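# Is the Gromell suture practice kit worth it for someone new to the robot console?

**Nazmiye Tuncer**

I'm going to be spending a lot of time on our training robot starting in October and I want to get my knot tying up to speed before then. The Gromell kit keeps coming up: tissue pads, a stack of black suture, a practice booklet, and access to their video lessons. Has anyone here used it for a good stretch? I care most about whether the pads hold up and whether the lessons make sense for a beginner. I've done plenty of hand tying but very little with two instruments and no feel in my fingers. I'm also open to the Yurt pads if they're better.

---

**Ilaria Fontana**

Oh, I love this question! I worked through the whole Gromell program last winter, 30 lessons, mostly in the evening after 8 when the console was free, and I'd do it again tomorrow.

The lessons are the best part. They start you off just passing a thread back and forth between two instruments, and it's amazing how long that stays hard (my first week was mostly me dropping thread and hunting for it). Then you go to single knots, then a row, then a running stitch. The teacher talks slowly and shows the mistakes too, so you know what a slipped knot looks like before you make one.

A few things I picked up on the way:

## Keep your tails short, but not too short

I cut mine way too close in the beginning and half of them came undone. Now I leave enough that the ends stick out a bit like bristles. It isn't pretty, but you can find every knot again later.

## Know where both ends are before you close the jaws

This one took me forever. With the jaws open over the tissue you can have a long strand on one side, a loop coming down from the top and a short end off to the right, with the second instrument waiting up above. Stop there for a second and decide which one you want. 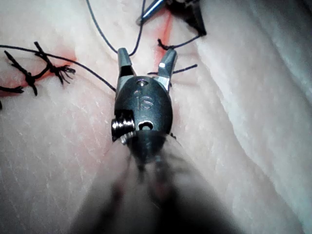 ## Zoom out more than you think you need to

I used to work with the view pulled in tight and kept losing the other instrument. Backing off a little fixed most of my tangles.

As for the pads, I got through 2 of them in the full program. They do start to tear along the line if you keep using the same spot, so move around! I haven't tried Yurt.

---

**Ceker**

Yurt pads are fine, a bit stiffer. No lessons with them though.

---

**gavico_user**

We have the Gavico set at our place, so I can't speak to the Gromell pads, but I did borrow a login for the videos and agree they're really well done. Lesson on running stitches is great. Check whether the price you're seeing includes the videos, the listing I looked at had them as an extra.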